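How I ended up telling stories in front of a cartoon

January 27, 2022

Print this post | Email to a friend

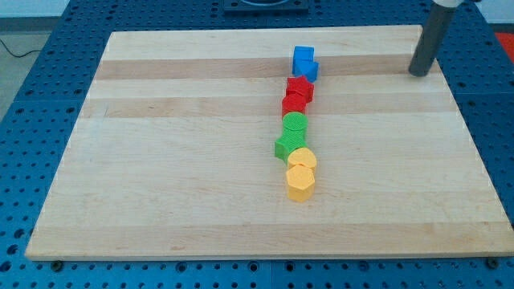 I have now done my talking-and-cartoons show in front of real people, and I want to write it all down before I forget how it felt! For anybody new, the show is me on a stage telling stories about growing up over my grandmother's shoe repair shop, with a hand-drawn cartoon playing on the screen behind me, and the two of us (me and the cartoon) taking turns. It took most of a year to make and the hardest part by a mile was the order. There are four chapters, each with one story and one song, so I gave every chapter a color, and I still think of the whole night as blue, red, green and then yellow-orange, two of each, touching or nearly touching, in a line with a bit of a wobble in it like the blocks on the board. The wobble matters. When I had the chapters marching along too evenly the whole thing felt like a slide show at work.

The first night was in December at the Idetti, the old movie house in Drurkville. It seats 426 and we did not fill it, but the middle was packed and there were people up in the balcony, which I had been told would be closed. I was so nervous that I put my shoes on before my tights. Then the lights went down and the little drawn version of my grandmother walked onto the screen carrying her hammer, and somebody near the front laughed out loud before I had said one word, and I thought, oh, okay, she's got this, I'll just stand next to her.

All the animation is by Philomena Kyei and I can't say enough good things about her work. She draws on paper first and only then goes to the computer, and she leaves the pencil wobble in. My favorite bit is when the shop bell rings and the bell's sound comes out as a tiny bird that gets stuck in the letterbox. That wasn't in my script at all. She sent it over late one night with the message "tell me if this is dumb" and I watched it maybe fifteen times in bed.

The thing I most wanted to tell other people who might try this is about timing. We started out with one long film, start to finish, and I had to keep up with it. Awful! If the audience laughed for longer than we'd planned, grandma would be halfway up the stairs while I was still saying good morning. So Philomena cut it all into 30 short pieces, and each piece ends in a loop – grandma tapping her foot, the cat washing, steam coming off the kettle – that can go on as long as it needs to. I have a foot pedal behind the stool, and when I'm ready I press it and we move along. People told me afterward they thought the cat was waiting for me on purpose. I love that so much.

We run the pieces through a program called Etodeck on a laptop that is older than I would like. It froze once, in the second song. I just kept singing and the screen stayed on a picture of a boot, and then it came back. My cousin thought the boot was a symbol.

What I'd change: the first half is some 9 minutes too long. There's a story about my uncle and the parade float that I adore and that gets a polite smile every single time, so it's probably going. I also need to stop turning around to look at the screen. I do it because I'm enjoying it! But the people at the back lose my voice when I turn, and a very kind lady in the lobby told me so twice.

Next up is the Katiyar, which is a much smaller room, more like a big café with a curtain, and the projector there hangs so low that I may end up with grandma drawn across my forehead. We're going to try me sitting off to the left with a lamp. I've also been asked to do a shorter version for a school, only the blue and green chapters, with time for the kids to draw their own shop bell birds afterward. I've already bought the paper – way too much paper.

If you came to the Idetti, thank you, thank you. And if you were the person who shouted "watch the stairs!" in the last chapter, please come again and do it every night.

Share this post (30 shares)
9 comments
Print | Email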